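Umbridge Workshop, Refurbishment Group
Minutes of the meeting held on May 9, 2018

1. Minutes of the previous meeting
Agreed without amendment. The February action on tray labels is closed.

2. Desktop towers, processor replacement
The group reviewed the procedure for changing processors in the Dell towers received from Tredden. The tower is to be laid on its side with the cover off before any work on the board. The load lever is released and the retention frame opened fully. The new processor is held by its edges with the heat spreader facing up, brought in level over the socket and lowered without sliding. The pin field is not to be touched or wiped. 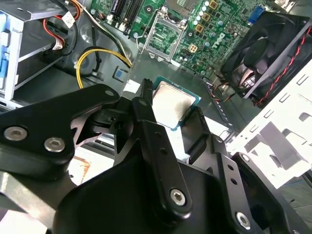

Two boards from the Tredden lot were rejected at inspection for bent pins. Both go back with the next return. It was agreed that sockets will be checked under the magnifier before a processor is taken from its tray, and that the result will be entered on the job sheet.

SATA cables are to be moved clear of the socket area before fitting. Tying them back was discussed. It was felt that ties would be forgotten in the case, and the proposal was dropped.

3. Thermal paste
The Pulonel paste is nearly finished. Shehu has quoted for 11 tubes, delivery in 8 working days. Approved. Old paste is to be removed from the heat spreader before the heatsink goes back on.

4. Memory and cards
Memory modules may stay in their slots during a processor change. Graphics cards may also stay in unless they get in the way of the heatsink. Drives remain in their bays.
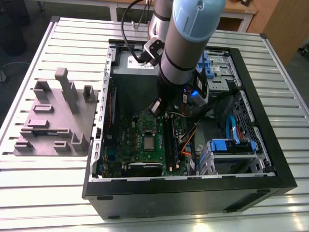 Power is to be disconnected at the wall before a processor is fitted or removed. The wording on the job sheet ("switched off") is not sufficient and will be changed.

5. Actions
Job sheet: amend power wording, add line for socket check. Workshop.
Paste: place order with Shehu. Stores.
Rejected boards: return to Tredden with fault note. Stores.

6. Any other business
None.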